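Unit 8: Teaching by Doing, and What Gets Left Out

Read before the lab. Bring the log sheet from last time, filled in.

We have spent three weeks on programs written line by line. Now we turn to the other way of getting a robot to do a job: a person does the job through the robot, the machine records it, and a model is fitted to the recordings. You will hear this called learning from demonstration, imitation learning, or behavior cloning. The sales word is "teaching." I would like you to be careful with that word. A teacher notices when the student has the wrong idea. A recording notices nothing.

Two ways of showing

By hand (kinesthetic). You take hold of the arm and move it through the task. It is cheap and easy to pick up. Your own body is often in the camera view, though, and it won't be there when the robot works alone. Hands with many joints are very hard to guide this way.

By remote control (teleoperation). You move a glove, a handset or a smaller copy of the arm, and the robot follows. The cameras see what they will see later. You lose most of your sense of touch, and you see the workspace on a screen or from a few steps off. Operators slow down, stop in midair, and fuss over the last inch. All of that goes into the data too.

The lab task

We use pick and place into a basket. It looks like a toy problem and vendors love it for that reason. One item goes in per episode, the others stay on the table, and the layout changes between episodes. Choose items that differ in shape and in how much they give when squeezed.

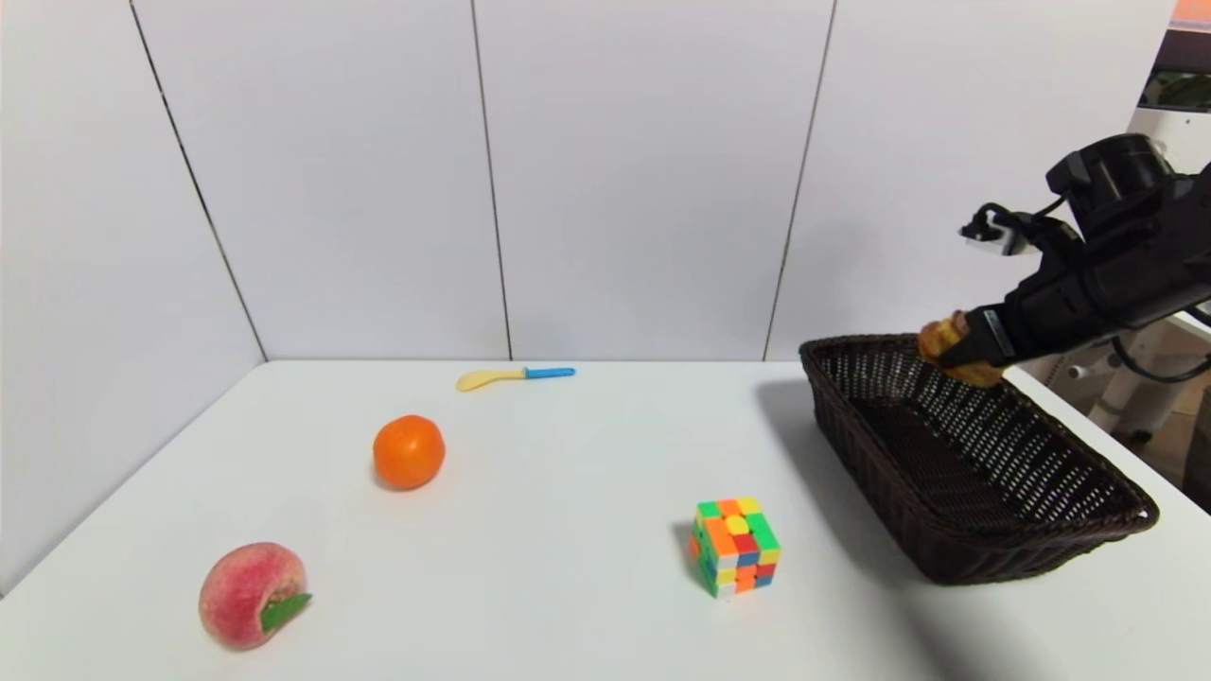 Skerketis, reading a draft of this handout, objected that I was being unfair, and that a bread roll in a basket is a perfectly good test if you move the basket enough. I agree with the second half. Most student sets I have graded did not move it enough. The model learned one spot on the table and got full marks until somebody bumped the basket.

What the numbers hide

The Zurley set we use in this course has 1,161 episodes. That sounds like plenty. Go through the notes file and you find that 263 of them were recorded by one operator in one stretch, with the same approach from the same side. Treat those as a few examples repeated many times.

Watch also for the missing failures. Most groups delete a dropped item and record again. The finished set then shows a world where grasps always hold, and the model has no idea what to do when one doesn't. Keep your drops. Label them.

Questions to put to any demo, ours included:
- How many tries came before the one on video?
- Who set the items out, and did they know the training layouts?
- Was a person driving? Ask this even if it feels rude.
- What happens with an item that was never in the recordings?

The Sandent reading answers the first and skips the other 3. Mark where.

For the lab

Work in pairs and swap the controls halfway. Write down the basket position before each episode, along with the item and the operator. A log with no failures in it will be sent back.

Filed under: Course Notes / Robotics / Learning from Demonstration
Questions: see the course office | © Nørgaard Teaching Labs | Back to top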